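Textiles for the Home, Unit 4: Patchwork, Real and Printed
Handout to go with the second evening, Joanne Treloar

Okay, so last time we ran out of clock before I got to the part I like best, and a few of you asked for it in writing. I've typed up what I meant to say plus what came up in the chat at the end. Bring this with you in April because the homework leans on it.

Let's start with the word itself. Patchwork, the way I use it in this class, means cloth that has been pieced: you cut shapes, you sew the edges together, and you end up with one bigger cloth made of smaller ones. Quilting is something else. Quilting is the stitching that goes through all the layers and holds the filling in place. You can have one without the other, and I will keep saying this until June, so you may as well write it in the margin now.

Seam allowance. In piecing we use a quarter inch, and we all think we're sewing a quarter inch, and most of us are not. I was off by the width of a thread or two for years! It sounds like nothing, but go across a row of squares and every seam takes its little bite, and then your row won't meet the row above it. Sew three strips together, press them, and measure the middle one. If it's narrow, your seam is fat. Move the needle over and try again before you cut anything you care about.

Pressing, and I do mean pressing. Set the iron down, lift it, set it down somewhere else. If you slide it around you'll stretch the bias edges and your squares turn into something more like kites. Press the seams of one row to the left and the next row to the right so they nest when you pin them (you'll feel them lock, it's very satisfying).

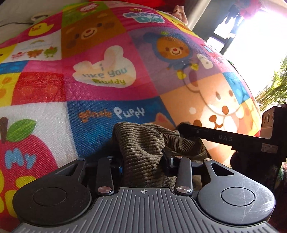 Now for cheater cloth, which is the trade's own rude name for fabric printed to look as if it had been pieced. I love it and I won't hear a word against it. It has been around a long time, and people have used it for backings, for children's things, for a quick bedspread when company was coming. What you gain is obvious: no seams, no matching of corners, and the cloth behaves as one piece, so it goes over a curve without fighting you. Look at the cushion with the animals, the fruit and the little slogans and you'll see what I mean, a whole grid of bright squares going over a rounded shape. Try that with true pieced squares and you've got seam bulk to think about at every corner where four patches meet. What you lose is the say in what sits next to what. Somebody at a drawing table decided that for you.

How do you tell them apart in a store or at a yard sale? Turn it over, if you can get at the back. A pieced cloth has seam allowances on the wrong side and a print doesn't. If it's sewn shut, run a fingernail across the line between two squares. A seam has a ridge and a slight dip. Then look for the repeat, since a print will come around to the same group of squares sooner or later, while a pieced top from a scrap bag may never do it.

A word on mixing weights, which came up at the end. Corduroy with quilting cotton can be done, but the nap runs one way, so mark an arrow on the back of every patch or you'll get light and dark squares you never planned. Press it face down on a towel. And use a longer stitch, because a short one on thick cloth makes the seam pucker.

Homework, and please do try it. Sew one nine-patch block from plain cottons, any 2 colors. Then find something at home with a patchwork look and work out which kind it is. Write me a few lines on how you could tell. If you can't tell, write that down too and bring the thing along, and we'll poke at it together over coffee.

Next time: borders, and why mine used to be wavy.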